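Kitchen Tips: Setting Up a Counter So a Robot Arm Can Find Things
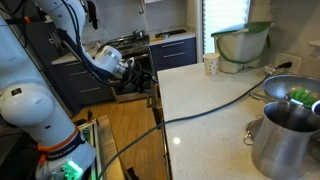
Delwyn Katene

Most of the tips on this page come from the Kazmi study, which tested how the layout of a home kitchen changes the results you get from a robot arm. The arm and its software stayed the same the whole way through. Only the counter changed. We logged 3602 pick attempts in one kitchen between January and the end of spring, and Oana Pop sorted the failures by cause.

The main result is simple. Moving things apart did more for the success rate than any change we had made to the software the year before. Of the attempts, 1865 were made on a counter left the way people leave it after cooking, and the rest on a counter set up by the rules below. Almost all of the dropped items came from the first group.

Leave a hand's width between items. Bowls, pitchers and pans that touch each other are hard for the arm to tell apart, and the gripper needs room for its fingers on both sides. If you have to group things, group the ones you won't be asking for.

Watch shiny metal near a window. Stainless steel and aluminum gave us the most bad depth readings, and they were worse in the morning. Closing the blinds halfway helped. So did moving the metal pieces to the end of the counter away from the glass.

Turn handles toward the arm. A pan handle that points at the wall gets missed. Ronja Halvorsen tried marking handles with tape, and it made no difference, so skip that.

Weigh down paper cups. An empty one tips as soon as a finger brushes it. An inch of dry rice in the bottom is enough.

Keep brushes upright in a bowl or jar. Lying flat, they were picked up by the bristles and then slipped.

Route cords along the back of the counter. A power cord that crosses the work area and hangs off the front edge can be caught by a moving wrist. Ours caught 2 times before we started logging cords as a separate cause.

Put lids on bins. With the lid on, the arm treats the bin as one solid box and goes around it. With the lid off, it sometimes reached for whatever was inside.

Run 20 practice picks after any change to the layout before you count results. The first few after a move are usually poor, and they will drag down your average.

We have not tested glass, wet dishes or a counter darker than ours. Ustyna Karpenko is repeating the work in a second kitchen with a narrower island, and the spacing rule may need to change for that one.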